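From: Gearóid Coughlan
To: rental-stock list
Subject: Re: Size labels and the Pratora export

Luana Evangelista wrote:
> The June export from Pratora gives 421 shirts. My shelf list
> gives 347. Are the other 74 missing, or is the export counting
> something twice? I would like to know before I order more
> white polos.

Luana,

They are not missing. The export writes one row per label, and a shirt that has been relabeled keeps its old row until the old code is retired. Your 74 extra rows all have a blank "last out" field, which is the usual sign. Retiring the codes takes two passes.

1. Filter on blank "last out" and save the result as a separate file. Do not delete anything yet. Jussara lost the wash counts on a whole batch in Prokarent that way, and they had to be typed back in by hand.

2. Check a sample against the rail. Polos and T-shirts are stored under different prefixes, so pull a few of each. The code to read is the one on the side seam; the neck label only gives the size. 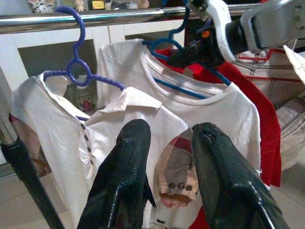

3. Set the status of the old codes to R and run the export again. The total should drop to 347. If it does not, send me the file and I will look for codes with a trailing space.

On the order: the supplier's minimum is 400 pieces for printed stock and there is no minimum for plain. I would hold off on printed until the second export is clean.

Aroha asked off list whether the R status can be undone. It can, but only by an admin account, and the wash count restarts at zero.

Gearóid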